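Minutes, working group on bench rules for arm cells
May 4, 2018, Gurlow building, upstairs room

Present: Cremilda Brandão (chair), Rosângela Batista, Thabiso Mokgethi, Kamarul Tambunan (notes)
Apologies: Aparecida Cordeiro, who sent written comments. These are taken under the items they belong to.

## 1. Minutes of the last meeting

Accepted with one correction. Under "Storage," the sentence about spare fingers should say they go back in the drawer they came from, not in the Hundine cabinet. Kamarul to fix.

## 2. Draft bench rules, version 3

Cremilda went through the draft. The sections on power and on who may enter the cell had no comments and stand as written. Most of the time went on sections 4 and 5.

**Section 4, layout of the table.** The draft says that every object on the table must be on the task sheet and that anything else is removed before the arm is enabled. Thabiso said this is too strict for kitchen tasks. A task may call for one bottle and one plate, but the policy under test is supposed to cope with other things lying around it. He wants a second list on the sheet, headed "also on table," so that the extra objects are declared but don't need a role. Rosângela agreed as long as the second list is filled in before the run and not from memory afterward. 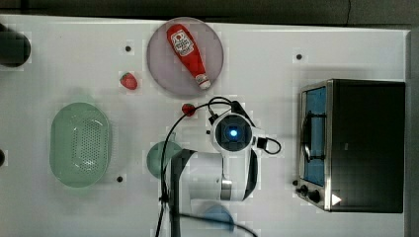 Rosângela asked how exact the positions need to be. Agreed that large items such as an oven get a fixed place tied to the fastener holes, and that plates, bowls and baskets only need a zone (left, center, right). Toy food needs no position at all. Thabiso noted that the Humine bench has a different hole pattern from ours, so the sheet has to say which bench was used.

Agreed wording for 4.2: "List every object on the table. Mark each one as task or background. Background objects may be moved between runs but not added or removed without a new sheet."

**Section 4.5, edge of the table.** The draft had a keep-clear strip on all sides. Cremilda proposed keeping it on the operator's side only. Kamarul was against this. Things that roll do not care which side the operator is on, and cups have ended up on the floor at Dai as well as here. After some back and forth the strip stays on all sides for upright items that can tip or roll. Flat items may sit closer.

If an object does go over or hangs off the edge, the operator stops the arm before reaching for it. This was already the habit, but it was never written down. It goes in as 4.6.

**Section 5, cables.** Two points.

First, loops at the wrist. The draft says "cables shall be tidy," which Rosângela said can't be checked by anyone. She would like a test: move the wrist through its full range by hand, at slow speed, and look for any point where the cable pulls tight or catches on something on the table. Thabiso thought this should be done at the start of each shift. Cremilda thought once a week plus after any change of gripper. Left at start of shift for now, to be looked at again in October.

Second, cables that cross the work area. These are allowed if they belong to the arm and there is no other route. Any other cable goes under the table. Thabiso will write the sentence.

## 3. Soft and stretchy items

Gloves, cloths and bags were not covered in version 3. Kamarul has been through the stop log. Of 672 runs entered, 599 ended normally, and he said the written reasons for the others are too short to tell how many involved soft items. He would like the log form to have a box for it.

Discussion of what the rule should be. A soft item can get wrapped in the fingers, and the force reading does not always show it. Opening the gripper may not release it. The operator's instinct is to reach in and pull.

Proposed rule 6.1: "Do not pull a soft item from the gripper while the arm is enabled. Stop the arm, confirm the stop on the panel, then open the fingers by hand."

Proposed rule 6.2: "Appliances used as a surface to put things on must be unplugged for the whole run."
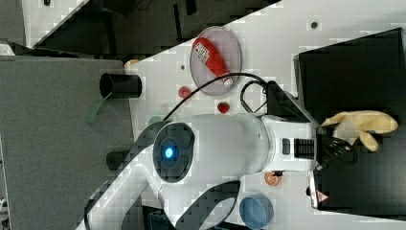
Aparecida wrote that 6.1 is fine but 6.2 does not go far enough. In her view any appliance on the bench should be unplugged unless the task sheet says it must be live, whether or not something is placed on it, and warning labels on it should be left in place and uncovered. She also asked that the operator sign for the plug. Rosângela supported the first part. Thabiso did not want another signature on a sheet that already has two.

Agreed: Aparecida's wording replaces 6.2, without the signature. A tick box will be added next to the bench number.

## 4. Actions

- Kamarul: correct the last minutes, add the soft item box to the log form.
- Thabiso: sentence on crossing cables, new task sheet with the two object lists.
- Rosângela: write up the wrist test so that a new operator can follow it.
- Cremilda: put it all together as version 4 and send it to Humine and Dai for comment.

## 5. Any other business

The key to room 617 is missing again. Whoever has it, please return it to the hook.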